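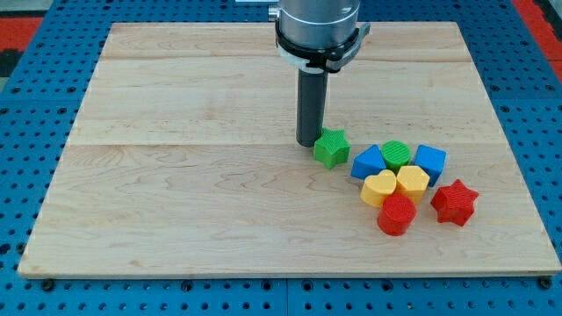

By the Rirley project office | 3 March 2022

Print | E-mail

Rirley Tabletop Pushing Data: Progress Report to the Prurnaneo Fund

Collection on the Doris station is running to plan. We now hold 2516 recorded demonstrations of block pushing, each paired with a written instruction. Of these, 144 have been set aside for testing and will not be used in training.

The task set has not changed since the proposal was approved. An operator steers the arm and moves colored shape blocks over a wooden board with a single black rod. Nothing is grasped or lifted. Typical instructions are "push the green star away from the blue triangle" and "move the red star to the left side of the board." The set has eight blocks in four colors, two of each color. Both stars and both cylinders differ only in color, so an instruction that says just "the star" is rejected at review.

Crowded layouts remain the hardest part. When the yellow heart, the yellow hexagon and the red cylinder are touching, a push on one usually moves the others. Early operators tended to restart these episodes. We asked them to stop doing so and to record the recovery as well, and the episodes are longer as a result. We think the learning system needs them.

Labeling is done in Cha, our in-house annotation tool. Each episode is read by a second person, who sees the recording but not the first label. Where the two disagree on which block was moved, the episode goes back into the queue. A fault in Cha dropped the end time from 14 episodes. Those have been relabeled by hand.

Spending is within budget. The one unplanned cost was a replacement set of printed blocks.

Next steps:

- Record 100 more episodes that start from a tight cluster
- Train the first full model on the current set and run it against the test episodes
- Deliver the data and the labeling guide to the Fund in August

We are not asking for any change to the payment schedule.

Print | E-mail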